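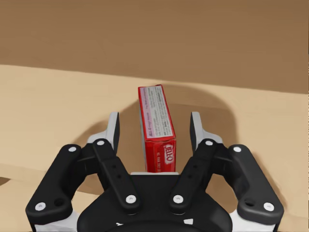 JELL-O packet, side panel with the small print

Best before date gone on packet jelly and pudding mix, is it still all right?

Posted by Ekrem Akgül in Kitchen and Larder

I am clearing out my late aunt's larder in Daverer and there is a lot of dry stuff in it. Most of it is easy to decide on but I am stuck on the boxes of jelly powder and instant pudding mix. The dates on the jelly went by 2 years ago. The pudding mix is 3 years past. None of the boxes have been opened and the larder is a north-facing one with a stone shelf, so it has never been warm in there.

I don't like throwing food away and my sister's children would get through the lot in a fortnight. But I also don't want to make anyone ill. Does powder like this go off in a way that matters, or does it just stop setting? Also there are 4 bags of plain flour and some custard powder in a tin with no date on it at all. I have to hand the keys back on Sunday so I need to decide before then.

I did search the site first but the only thread I found was on tinned fish.

Şengül Kaplan
Member, 2,252 posts

First thing is to check what the date says. "Best before" is to do with quality. "Use by" is to do with safety, and you won't normally find it on dry packets. If it says best before and the inner bag is sealed, jelly powder keeps for a long time. It is mostly sugar and gelatine with some acid and flavouring, and there is very little in it that can spoil while it stays dry.

Open one box and feel the inner bag. If the powder moves freely, make up a small amount with half the water and see if it sets overnight in the fridge. If it has gone into a solid lump, damp has got in and I would bin it. The colour may be duller than you expect and the taste a bit weaker.

Pudding mix I am more careful with. Some kinds have milk powder or fat in them and fat goes rancid. Read the ingredients on the side. If there is milk powder or any oil listed, smell it before you do anything else. A stale, crayon sort of smell means throw it out. If it is only sugar, starch and flavouring, treat it like the jelly.

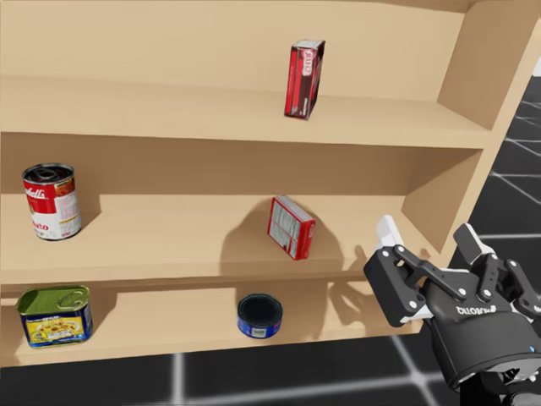 Packets on open shelving, JELL-O on the top shelf

On the flour, sieve a cupful onto a white plate and leave it for ten minutes. If anything moves, the whole shelf needs emptying and wiping down, and you should look in the folds of the other packets as well. White flour that is clean and smells of nothing is fine for glue or play dough even if you don't want to bake with it. The custard powder is cornflour with colouring, so the same test as the jelly. Take the tin if you like it.

The food bank at Younis won't take anything past its date, in case you were thinking of that. I asked them in April.

prillex_jen

we had jelly that was way older than that and it was fine, didnt set very firm but the kids ate it. chuck the flour its cheap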